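Minor procedures room reopens at Pluvascombe
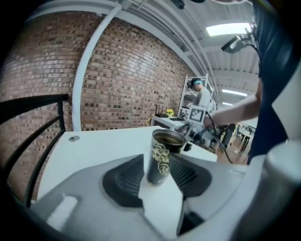

The surgery's minor procedures room is open again from June 17, 2019, with a new electrosurgical unit from Berken. It replaces the Benier, which had become hard to get parts for.

Cecilia Amegashie, practice nurse, will run two clinics a week for skin tags and small warts. Appointments last 20 minutes – please allow longer if you are having more than one area treated. Tell us when you book if you have a pacemaker or take blood thinners.

Moles still need to be seen by a GP first. Dr Okoth has set aside 3 slots each morning for this. Dressings can be changed at the front desk clinic without booking until November.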